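Teaching by hand at the repair bench
Automation | Workplace | Features
48 shares | 6 comments

At Sometti, a refurbishing shop for used computers and office electronics, the newest trainee learns from people who steer it by remote control.

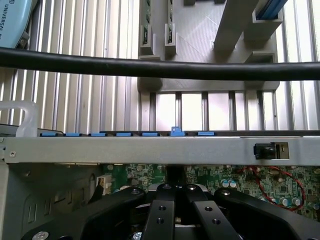
Guido Morelli says the hard part of the job is the half inch before anything gets touched. Anyone can close a gripper, he says, but getting it lined up over a crowded board, with a cable in the way and a metal bar across the case, takes most of a morning to learn and a lot longer to do well.

The shop started the project in May. Until then, every desktop that came in was opened, stripped and sorted by people. The plan was to hand over a few of the dull steps, starting with reaching into an open chassis and pulling out small parts without scraping the board.

Writing out the moves as a fixed program was tried first and dropped after two weeks. No two cases arrive in the same state. Cables hang where the last owner left them, and a program that worked on one machine went straight into a wire bundle on the next.

So the shop switched to demonstrations. An operator sits at a desk with a pair of hand controls and watches the view from the wrist. When the operator moves, the arm moves. The positions and the video are saved together, and each full run counts as one example. Bortolotti, the firm that supplies the control software, asked for 200 runs of each task before any training was done. Sometti now has 1,633 saved runs across all its tasks and wants 2,000 by the end of the season.

Not every run is kept. Operators mark the ones where they hesitated or had to back out and try again. At first those were thrown away. Now many stay in, on the theory that the arm should also learn how to recover from a bad approach.

The work is slower than it looks. A person can free a connector by feel in a few seconds. Through the controls there is no feel at all, and new operators tend to push too hard or stop too early. Shifts at the desk are limited to an hour — after that the hands get sloppy and so does the data.

Custance, a smaller shop across town, guides its arm directly, with a person holding the wrist and walking it through the motion. It is quicker to set up, but the operator's hands end up in the video. Sometti tried it for a week and went back to the desk.

Morelli expects the arm to handle one step on its own by winter, with a person watching. The screws will stay with the people for now.

Filed under: Robots at Work, Repair
6 comments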